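Section 4: Setting up your Gamport soil probe

Okay, probe's out of the box and the Gurum base unit is plugged in at the barn or pump house (if it isn't, go back to Section 3, I'll wait). I set mine up on a Sunday before the coffee was gone, and most of that time went to walking back and forth for tools I forgot.

Before you start

You'll want a bucket of plain water, a narrow trowel, a flat screwdriver and a flag or stake to mark the spot. Pick a place in the row where the crop is average for that block. I used to put mine next to the gate and all it ever told me was that tractors compact dirt!
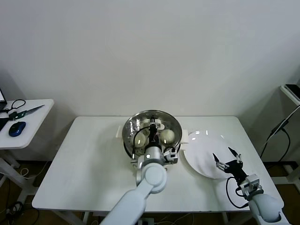 Buns in the steamer pot.

Pairing the probe

1. Hold the button on the probe cap until the light blinks green.

2. On the base unit, open Add Probe and type the pairing code, 3971. Every new probe ships with the same code, so pair them one at a time and label each cap as you go.

3. Wait for the beep. If you don't hear one, walk the probe closer and try again.

Note: The range is 2000 feet over open ground. Corn in June will eat into that, and so will a metal roof.

4. Stand the probe in the bucket up to the molded line and press Set Wet. Leave it alone until the number on the screen quits moving.

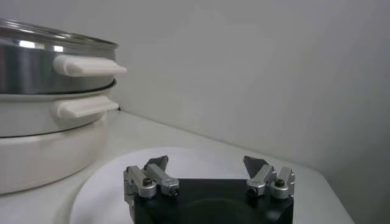

5. Wipe it down, let it air dry, then press Set Dry. My first one settled at 177 in dry air, and yours may land a bit higher or lower.

Putting it in the ground

6. Dig a slot with the trowel, slide the probe in and pack the soil back by hand. Air gaps are what wreck your readings, so go slow here and break up the clods.

Caution: Never hammer the cap. The seal will crack and the warranty doesn't cover it (ask me how I know). 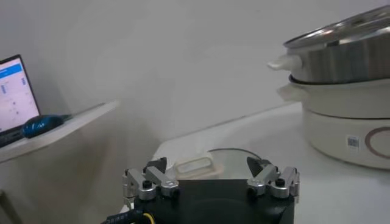
The lead wire goes in last, and it's the part folks rush. Run it down the row on the side away from your drip line and bury it deep enough that a hoe won't find it. Leave slack where it comes out of the cap - see how the yellow wire in the photo loops out from under the black gripper housing? A loose bend like that is what I like to see, and a wire pulled straight will tug on the connector every time the ground settles. Guérin clips hold it nicely if you've got some in the shed.

7. Plug the lead into the Plunine valve box, port A.

8. Set your soil type in the menu and press Save twice. Once only saves the screen you're on.
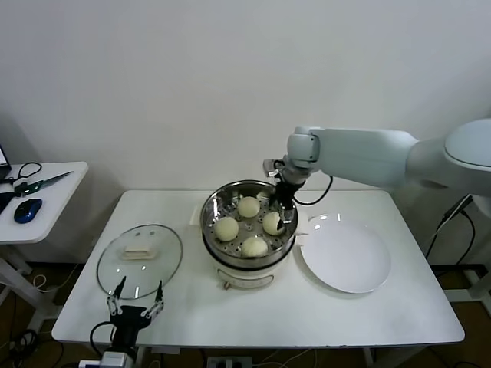
Four buns in the steamer basket.

Note: The log holds 2000 readings and then starts writing over the oldest ones. I download mine before each planting.

If the screen shows dashes after Step 8, check port A first, then the cap. Still dashes? Go to Section 7.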